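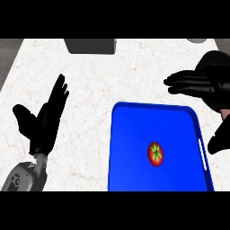
**Nikside Opens Its Tomato Season With a Seed Library, a Tasting Week and 1252 Free Seedlings**

NIKSIDE, February - Tomato lovers, get your windowsills ready! The Nikside Seed Library opens its doors this month in the old reading room on Seritz Street, and gardeners from all over town are invited to come in, pick out a few packets and take them home at no charge.

The library starts out with 387 varieties, most of them saved by local families and passed along in envelopes, pill bottles and baby food jars. There are big, ribbed slicers that need a good stake and a long summer, and there are tiny cherry types that will do fine in a coffee can on a fire escape. The one we get asked about most is Kiss, a small red tomato with thin skin and a sharp, sweet taste that has been grown in the Ririk neighborhood for longer than any of our members can remember.

"My grandmother grew Kiss along the south wall of her garage and we ate them off the vine before supper," said Munther Harb, who has led the seed library project from the start. "I lost the seed when she moved. Then a man on Ririk Hill handed me an envelope of it two summers ago, and I about cried. Everybody in town should get to try this tomato."

**How borrowing works**

Anyone can borrow up to five packets a season. You plant them, enjoy the harvest, and if you can, let a few of your best fruits get fully ripe and bring back some seed in the fall. There are no late fees, and if your plants fail (ours do too, some years) you're welcome to try again next spring. Each packet comes with a card giving the days to harvest, the height of the plant and a few words from the person who saved it. Some of those cards are a real treat to read.

First-time seed savers can sit in on a short class every evening at 6:30 during opening week. It covers scooping, soaking, rinsing and drying, and you'll go home with a sheet of instructions in large print.
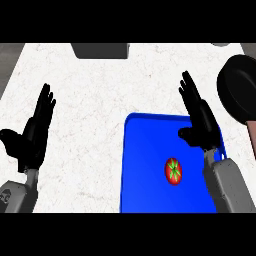
Finn Ehlers wrote to us that he'd put in for the paste tomatoes before anything else, "because a sauce tomato that ripens all at once saves you a month of half-full pots," and he asked that the library carry at least one that can handle a cold, wet June. We heard the same wish from plenty of gardeners on the hill, and the paste shelf now has early types on it - come and look through them.

**Seedlings in May, tasting in August**

For people who would like to skip the seed trays, the Nikside greenhouse is raising 1252 seedlings to give away in May. Of those, 1000 will go out to households on a first-come basis, two to a home. The rest are set aside for school gardens and the shared beds in Ririk.

Then comes the fun part. Tasting Week returns in August with sliced tomatoes, salt, good bread and a ballot for your favorite. Last summer 140 growers brought fruit, and the line for the yellow ones went out the door! Growers who want a spot on the tables can sign up at the library desk starting in July.

The reading room is open from 10 a.m. to 4 p.m. during opening week. Parking is behind the building, and the side door has a ramp. Please bring clean, dry envelopes if you have seed to share, with the name of the variety and the year it was saved written on the front.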